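Support ticket 1884
Subject: Gripper comparison, Rikar fingers lose thin pieces on the puzzle board task
Product: Rikar two-finger gripper, Heitmann two-finger gripper
Opened by: Bernadette Obi
Status: Waiting on customer
Priority: Normal

Bernadette Obi wrote:

Hello, and thank you for picking this up so quickly last time when I had the mess with the flange adapter. I have a new one for you, and I'm afraid it's longer.

We are trying to decide between the Rikar and the Heitmann for the bench arm, and instead of writing another test plan full of steel cylinders I bought a children's puzzle board. It has numerals, shapes, little fish and cubes, so you get thick pieces and thin ones in the same session, and it cost less than lunch. Both grippers run on the same arm, same Vulstead controller, same script, with only the tool definition swapped out between them. One run is 30 picks.

The cubes are no trouble for either one. The numerals are where it goes wrong. With the Rikar, the fingers close on a numeral lying flat, the controller reports a good grip, the arm lifts, and somewhere on the way up the piece slides out and lands back on the table. It dropped 7 in the last run. The Heitmann dropped 2 on the same layout, though it is slower to close and I don't love how wide it is when two pieces are lying next to each other.

I would like the Rikar to win, to be frank with you. It is lighter and the cable is easier to live with. Is there something I should be setting differently?

Gromamar Support wrote:

Hi Bernadette, thanks for the clear write-up, and I'm glad the adapter worked out in the end.

A false grip report followed by a slow slide is usually one of a few things. Could you tell us what closing force you have set, which fingertip pads are fitted, and how high above the table the tips are when they close? Please also check whether the tool length on the Vulstead was measured or typed in from the data sheet. The sheet value is for bare fingers, and the pads add to it.

Bernadette Obi wrote:

Right, I went through these one by one with a cup of tea.

Force is at the default. I never touched it. Pads are the smooth ones that came fitted when the gripper arrived in August. Tool length was typed in from the sheet, and I felt a bit silly when I read your message, so I measured it properly. The pads do make the whole thing longer than I had told the controller it was.

I put in the measured value and ran again. The tips were now closing higher than before, which at first I thought was a step backward, but it turned out my pick height had been nudged down by hand weeks ago to make up for something else. I took that nudge out, taught the height again from the table surface, and the numerals improved a good deal. Still not as steady as the Heitmann on anything thin.

One other thing I noticed while I was standing there. When a piece lies half on top of another, the Rikar grabs whatever is highest and lets the rest go. I don't count that against it, I only mention it in case it matters to the grip reading.

Gromamar Support wrote:

That is good progress. Overlapping pieces can certainly confuse the reading, so for the comparison we'd suggest keeping a note of those picks separately.

Next step: please raise the closing force by one notch and fit the ribbed pads from the small bag in the box. Measure the tool length again afterward. And could you send us a picture of the bench with the arm near the board? We'd like to look at the approach angle.

Bernadette Obi wrote:

Ribbed pads found (at the bottom of the bag, naturally, under the spare screws) and fitted. Force is up one notch. Tool length measured twice, and I got the same number both times, so I trust it.

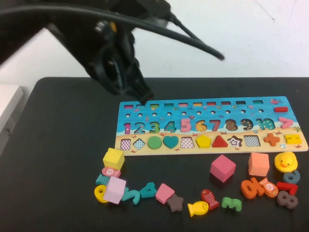
Attachment 1: gripper over the upper left corner of the board, loose pieces on the table in front.

I haven't done the full comparison again yet. I did a handful of picks by jogging the arm, and the flat numerals stayed put between the fingers all the way up - the green 3 has been my worst offender and it came up cleanly. I'd like to repeat the whole thing with both grippers before I say it's fixed, and with the loose pieces set out the same way for each.

If you see anything odd in the approach angle, do let me know before I start, as it takes me over an hour to get through both.

Gromamar Support wrote, 7 Dec 2024:

Thank you, Bernadette. Please go ahead with both runs and send the grip logs from the Vulstead along with your drop counts. Keep the ribbed pads on for the Rikar and leave the Heitmann as you had it. We will check the angle against your taught pick positions once we have the logs, and the ticket stays open until then.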